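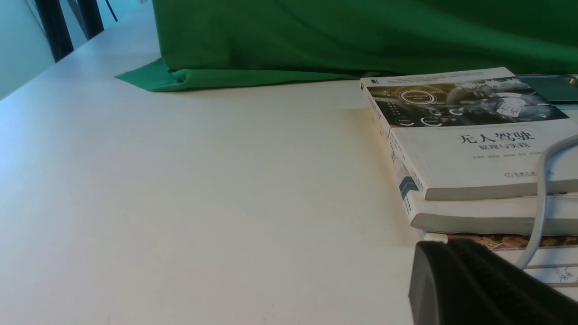 **Progress report no. 2: comparison of grippers and wrist cameras for table work**

To: Domwood Fund, small equipment program
From: Aisyah Teoh, Idurport workshop
Date: June 18, 2019

Dear colleagues,

This report covers the work from January until now. The first report described the purchase of the arm and the preparation of the room, so I do not repeat it. I write mainly about the two grippers, the position of the camera, and the delay with the second controller.

## What we promised and where we are

In the application we said that we would compare two grippers on the same arm, with the same camera, doing the same simple tasks on a table. The first gripper is the Briem, which has two stiff fingers with a flat inner face. The second is the Plakley, which has softer finger pads and a slower motor. Both are now mounted and tested, and we can change from one to the other in 9 minutes with a normal hex key. At the beginning this change took us most of a morning, as the cable had to be pulled out of the arm each time. We now leave a short connector at the wrist.

We have recorded 2134 attempts in total. Each attempt is one try to take an object, lift it and put it down in a marked place. An attempt is a failure if the object falls, if it turns over, or if the operator must press the stop button. We keep the failed attempts in the same folder as the good ones, with a short note.

## Books

Books were the hardest objects for both grippers. A paperback lying flat gives the fingers very little to hold, and when it lies on other books the whole pile may move together with it. We work with ordinary books from our own shelf, among them a white paperback on unmanned driving, 无人驾驶, with the subtitle 原理与实践. Its cover has a dark picture like a car dashboard, with round gauges, and it lies at the top of the stack. The book under it sticks out a little more to the left, and this small step is useful to us: we ask the arm to find the step and to start from there.

The Briem fingers go under a cover more easily, but they sometimes bend the corner. The Plakley pads do not bend anything, and they hold a thick book well from the side. With a thin book they slip. We tried to clean the pads before each series and it helped for a short time only. I would like to try another pad material before I say that this gripper is not good for paper objects.

Cables are a second difficulty. When a cable lies over the books, the planner treats it as part of the cover, and the finger may push it along. We have decided to keep cables in some of the tests — real desks have them — and to give these attempts their own label in the records.

## Camera at the wrist

The camera stays at the wrist for both grippers. We compared a high position and a low position. The high one shows more of the table, but the finger then covers a larger part of the object in the last moment before the grasp. The low one is better for the last moment and worse for the search. We chose the low position and let the arm make one slow turn over the table before it begins.

White covers on a white table gave us many wrong edges. The shadow at the foot of a stack was often taken as the edge of the lowest book. We lowered the exposure and this problem became smaller. The green cloth was a help for separating objects from the background, but its folds have darker and lighter parts, and the first color settings accepted only the light parts. The settings are now wider.

## Controller

The second controller arrived late and with the wrong power plug. It runs now, but I do not have enough attempts with it to give you a fair comparison. What I can say is that the stop command works correctly, and that the motion near the table is less smooth than with the first one. We are still looking for the reason. It may be only a setting.

## Money

The spending follows the plan, with one change. We used part of the travel line to buy spare finger pads and a longer wrist cable. If you need this change in a separate letter, please tell me and I will send it.

## Next steps

- Test 2 other pad materials on the Plakley gripper, with thin books only.
- Repeat the book series with the second controller, 10 attempts for each stack.
- Write the changing procedure on one page, with drawings, so that a new operator can follow it.
- Prepare the records for sharing — the notes still need to be corrected and translated.

I would also like to ask if the final report can include the videos as a separate attachment, as the files are large for your upload page.

With kind regards,
Aisyah Teoh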